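4.2 Does lamp light at night explain poor sleep in rented rooms?

The claim that a warmer lamp colour will mend a bad night has been repeated so often in the home advice press that few writers bother to say where it came from. We went looking and found very little. Most of the pieces we read cite one another, and the few that cite a study cite one done with bright overhead panels in a lab, which tells us next to nothing about a reading lamp in a bedroom in Andville.

Our own data come from the Skustau sleep diaries, in which tenants wrote down when they turned off their last light, when they think they fell asleep, and how they felt in the morning. After we removed diaries with missing pages, 1,427 nights were left for analysis out of 2,209. That is a heavy loss, and we do not think it was random. People who sleep badly may well be the ones who give up on filling in a form.

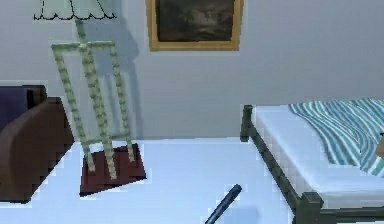 Tenants were asked to keep their usual lamp and change only the bulb. We have no way of knowing how many did so. The labels on the bulbs give a colour rating, but a coloured shade will alter what reaches the eye, and the diary had no space for the kind of shade in use. Earlier authors seem untroubled by this. We are less comfortable, and we treat the bulb rating as a weak guide to the light in the room.

With that caution, the result is dull. Nights with the warmer bulb and nights with the cooler bulb could not be told apart on time taken to fall asleep. Morning mood was slightly better in the warm bulb weeks, but those weeks came second for every tenant, and people tend to report better moods once they are used to being asked.

Figure 6. Part of a furnished room with an armchair and a floor lamp.

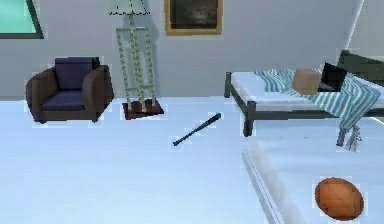 Noise is a far better candidate. Tenants who mentioned traffic, plumbing or neighbours at least once in the diary took longer to fall asleep under either bulb. The diary did not ask about noise, so these remarks were written in the margins without any prompting. We would not build a theory on margin notes, though we would trust them sooner than the theory we set out to test.

It has been put to us by Mogens Zoëga that 300 lux at the pillow is the level at which an effect ought to appear, and that our rooms were simply too dim. That may be so. If it is, the advice given to ordinary households is aimed at a problem most of them do not have, and the bulb makers should stop printing it on the box.

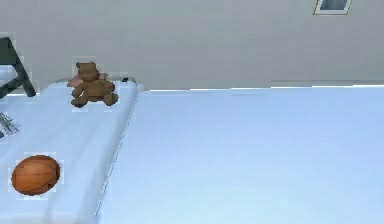 Should a tenant who sleeps badly change the bulb beside the bed?
There is no harm in it, but our diaries give no reason to expect a better night, and we would look into noise first.

Related items
Curtains, blinds and the early riser: a second look
Self-reported sleep and the trouble with diaries
Street noise in older rental buildings, Jerer district

Contact the Skustau project office | Copyright 2019 | Back to top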